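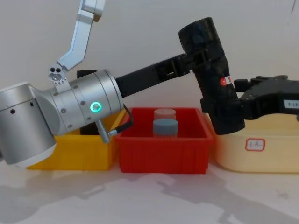
4. Evaluation of the Trana Sorting Kit

4.1 Purpose of the evaluation

The Trana kit is sold by Stöcker as a complete package for sorting small parts into open bins. The package contains the gripper fingers, the mounting brackets, the software and a written guide for the first setup. The arms are not part of the price, and the buyer must already own them. In the sales material the kit is presented as suitable for small workshops without an engineer of their own. We wanted to examine this claim under conditions that are close to those of such a workshop, and for this reason we did not ask Stöcker for a visit or for a special configuration.

The kit was installed in August in the Lellstead laboratory by two members of our group. Neither of them had used it before. For the comparison in Section 4.4 we used Drover, an older software package which runs on the same arms and which our laboratory has used for several years.

Figure 4. The work area at Lellstead with the yellow, red and cream bins in a row. Two short cylinders are standing in the red bin, and the black gripper tip is over the rear edge of the cream bin.

4.2 Work area and objects

The bins stand on a white tabletop in front of a plain wall (Figure 4). All of them are ordinary plastic storage bins. We chose different colors so that the operator can name a bin in the software by its color, which the guide recommends. The bins are not fixed to the table. This was a decision of ours, and it makes the task more difficult, as a bin that is touched by the gripper can move and the next placement then starts from a wrong position.

The objects are short cylinders with a flat top. Their height is close to the height of the bin walls, so the fingers must go down between the wall and the object when the object stands near the side. When two cylinders stand one behind the other, as in the red bin in Figure 4, the front one covers a part of the rear one for any sensor that looks from the front. The pale cylinder was also the more difficult one for the software to find, in particular under the ceiling light in the afternoon. We come back to this point in Section 4.5.

4.3 Procedure

One trial consists of taking one cylinder out of its start bin and placing it in a target bin which the software selects from a list. A trial is counted as successful if the cylinder is standing in the correct bin at the end and no bin has moved by more than the width of a finger. A cylinder that is in the correct bin but lies on its side is counted as a partial success and is reported separately.

The trials were made in sessions of 50. Between the sessions the operator put the bins back on their pencil marks and restarted the program. In total 1,751 trials were recorded with the Trana kit. The last session was not completed, and its single trial is kept in the total. The speed of the arm was held at 40 percent of the maximum for all sessions. We tried a higher speed before the evaluation, but the emergency stop was triggered too often when the gripper passed over the rim of a bin.

For Drover we made 125 trials with the same objects and the same speed. This number is small, and the comparison should be read with this in mind.

4.4 Results in daily use

The first setup took one working day. Most of this time was used for the mounting of the fingers and for the calibration of the height. The guide explains the mounting well, with good drawings. The calibration chapter is weaker. It assumes that the table is level, and it gives no advice for the case where it is not. Our table has a small slope to one side, and we had to enter a correction by hand in a settings file that is not mentioned in the guide.

After the setup, the operators found the kit easy to use. A new bin can be taught in a few minutes by moving the arm to the corners of the bin. With Drover the same step requires the coordinates to be typed, and a mistake in one number is hard to find. On the other hand, Drover writes a full log of each movement, while Trana keeps only the last error message. When a session stopped during the night, we often could not say why.

The most frequent failure with both packages was contact with a bin rim. With Trana it usually happened when the gripper entered over the rear edge, where the path planner leaves less distance than at the front. Raising the approach height in the settings made these contacts less frequent, but each trial became longer.

4.5 Limits of the evaluation

Only one type of object was used. Soft or flat parts, which are common in workshops, may give other results. The light in the room was not controlled, and we did not record it, so the effect on the pale cylinder is an observation by the operators and was not measured. We also used only one sample of the kit, bought at the normal price, and we cannot judge how much the fingers differ from one sample to another. Wear of the finger pads is treated in Section 5.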